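House rules for the teleop tables, second version

30 June 2025

We rewrote the rules for our manipulation benches this month. The old version was a page and a half that had been taped up since the Kelstead project, and people had started to follow the parts they remembered. I wrote most of the new one, Horácio Carvalho cut it down, and a few readers asked for the reasoning, so I'll go through the parts we argued over.

The first rule is about who is in charge of the arm. One operator per arm, and the operator says "live" out loud before enabling it. Nobody else reaches over the table until they hear "off." We used to allow a second person to reset objects while the arm was holding still. A stationary arm with the motors on is still a live arm, and the safety training we all sat through says so plainly. Resets now happen with the arm disabled. It costs us 5 seconds or so per episode and I have stopped hearing complaints.

The second is the stop button. It has to be within reach of the operator's free hand, and it gets tested at the start of every shift. Tested means pressed while the arm is moving slowly. At the Pornham site they were only checking that the light came on, and I did the same for longer than I'd like to admit.

Then there is the rule on discarding episodes, which took the most time. Our last tableware set had 578 episodes before review. We lost 20 of them to something dull: two operators had different ideas of when a task was finished. One ended the recording when the plate touched the rack, the other waited for the gripper to open and back away. The written rule is now that an episode ends when the gripper is open and clear of the object. If it ends any earlier, it goes in the reject folder with a one-line note. You don't delete it. Failed grasps are kept too, and labeled as failures.

Horácio wanted a limit on retries inside a single episode. We settled on two. After that the operator stops and marks it failed, even if the third try would have worked.
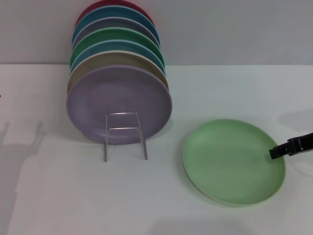
Objects come next. Every item on the table has to be on the task sheet, and anything that isn't gets put away before recording — cups, tape, phones, all of it. Plates are plastic for new operators. Ceramic is allowed once you've been signed off on grip force, and at Jistonwood they also ask for eye protection, a habit we've copied.

Grip force limits are set in the config file and locked. If you think a limit is wrong, write it up and we'll change it for everybody. Please don't raise it for one afternoon. The Mota set has more than 3,000 episodes in it and I still can't say which ones were recorded with the higher limit.

The rules get another look in August. Two items are still open: how long a shift should be before a required break, and whether left-handed operators should have the stop button moved for them or a second one fitted. I lean toward the second button. If your lab has settled either one, send me the wording you use.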